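Open Day at the Selby Workshop: Your Questions

We had so many good questions after the last open day (and on it, and in the parking lot afterward) that I finally wrote them up. If yours is missing, send it over and I'll add it. – Nelly Yupanqui

When is the next one?
In September. Doors open at 10 a.m. and we wind down by 4 p.m. The robots run all day, with a break at noon while the batteries charge.

Do I need a ticket?
Yes, a free one. We had 288 spots last time and 221 people came, so please cancel if your plans change!

Where do I go when I get there?
Come in by the Urnik Street door and follow the blue tape on the floor. It takes you through the Pons room first (gripper testing, loud, great fun) and then to Omus, our home tasks room.

Is it all right for kids?
Very much so. Under 7 they need a grown-up's hand in the Omus room. Older ones can stand at the rope, and they ask the best questions of the day.

How close can we get?
The rope is a few steps back from the arms. Groups are capped at 24 so everyone gets a proper look, and you're welcome to go around twice.

Will something go wrong while I'm watching?
Probably, and I hope you're there for it! Sleeves are awful. A shirt that hung one way in the morning hangs another way after lunch, and watching an arm work out where the collar went is my favorite part of the job.

Can I drive a robot?
There's a sign-up sheet by the Pons room door for short turns on the practice arm. It fills up before lunch, so go there first.

Can I take pictures?
Please do, just no flash near the arms.

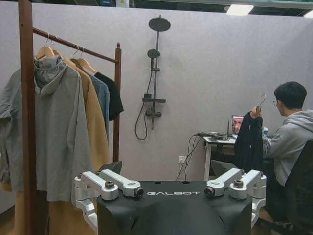

CLOTHES AND HOME TASKS

What's on the rack in the Omus room?
Ordinary clothes: a gray hooded jacket, a tan coat, a couple of shirts. We like a mix of heavy and light things, and a hood makes any hanger job harder.

Which robot is it?
The name GALBOT is printed across the top of its black body, between the two arms. People always ask, so have a look from the front.

Why is there a shower on the wall?
The room is set up for home tasks of all kinds, and bathrooms are part of a home. Clothes get most of the attention on open days.

Can I bring a shirt of my own for it to try?
Yes! Clean, please, and nothing you'd be sad to see stretched. Big buttons and loud patterns are both welcome. Hand it in at the desk by 11 a.m. and we'll do our best to get to it before closing.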